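Ritbridge Guest House – Spring Progress Report to the Holst Fund
Prepared by Halima Eze, project lead

Where we are

The short version is that we are open! The first families moved in during March, and by the end of the month 11 of the 13 rooms were taken. The two we held back are on the top floor, where the stair carpet was still going down. They'll be ready well before summer.

For anyone new to the fund who is reading one of our reports for the first time, Ritbridge gives a free bed to relatives of people being treated a long way from home. Before we opened, families slept in chairs or drove back and forth. Your grant paid for the house to be fitted out and covers our running costs through the end of the first year.

Bookings and stays

We logged 176 nights between opening and the date this report closed. That is well ahead of what I put in the application, and I was nervous about that number when I wrote it. Most stays are short, two or three nights, but we've had a few long ones, and those guests have taught us the most. They asked for a proper kitchen shelf per room, a later cutoff for the washing machines and somewhere to take a phone call that isn't the hallway. The shelves and the new laundry hours are done. The phone corner is half built under the stairs.

Maëlys Gautier runs the front desk and the booking sheet, and she has moved everything over from paper to Stultik. It took her most of February and a good deal of patience with the rest of us. The change means that a ward can check for a free room at ten at night without waking anyone up – a big step forward from the answering machine.

Linens and housekeeping

Towels and bedding are our largest regular cost after heating. We started out buying from two suppliers and have now settled on Drornari, who pick up and deliver twice a week. Each guest gets a fresh set on arrival and can swap it whenever they like at the hall cupboard. Aníbal Espinoza set up the cupboard and wrote the card that hangs on its door, and the swap system has cut down on late-evening requests at the desk. 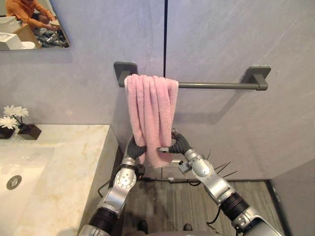

Who pays when linens are lost or worn out?
The running-cost line in your grant covers replacements for the first year. After that we plan to pay for them out of guest donations, which so far have come in steadily.

We did have one hiccup. The first batch of sheets shrank and had to go back, and for nine days we were borrowing spares from a hotel down the road (thank you to them, they wouldn't take a cent).

People

Blandine Lemaire joined in March as our evening host, and I can't say enough about the difference she makes. Guests come in worn out after visiting hours, and there is soup on the stove and someone to talk to, or not talk to, as they prefer. Noémie Bouvier has started a Sunday-style breakfast once a month and it is already the thing people mention most in the comment book. One guest wrote, "I ate pancakes with strangers and felt like a person again." That page is taped up in the office now.

We are still short one part-time cleaner. Interviews are under way.

Budget

Spending is on track overall. Heating ran over in the cold weeks and the furniture line came in under, so the two nearly cancel out. The full table is in the attached spreadsheet. I'd like to ask permission to move the leftover furniture money to the phone corner and a second dryer.
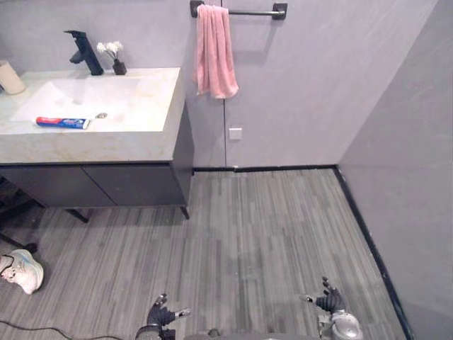 How long can a family stay?
Up to three weeks at a time, with an extension if the ward asks for one and the room isn't promised to somebody else.

Next quarter

Open the top floor rooms. Hire the cleaner. Finish the phone corner. Plant up the back yard, where Aníbal has big plans for tomatoes. We'd also love to have someone from the fund come by for breakfast – just let Maëlys know and she'll put your name on the sheet.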